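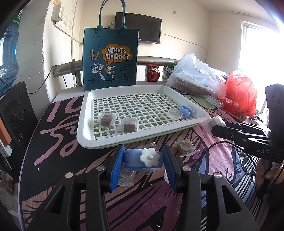 Two wrapped brown cubes on a white tray, over a tabletop with pink lettering.

There is a stretch of the old road between Stovley and Rurneck where the shops still close for lunch, and I have come to love it more than any beach. My family used to drive it every July with the windows down, stopping at whatever counter had a handwritten sign and a chair to spare. It takes up to 60 minutes if you don't stop – and you really should stop, ideally more than once! The bakery in Rurneck sells a plum loaf that rides home well on the back seat, and the bridge past it is a fine place to sit and eat half of it before supper.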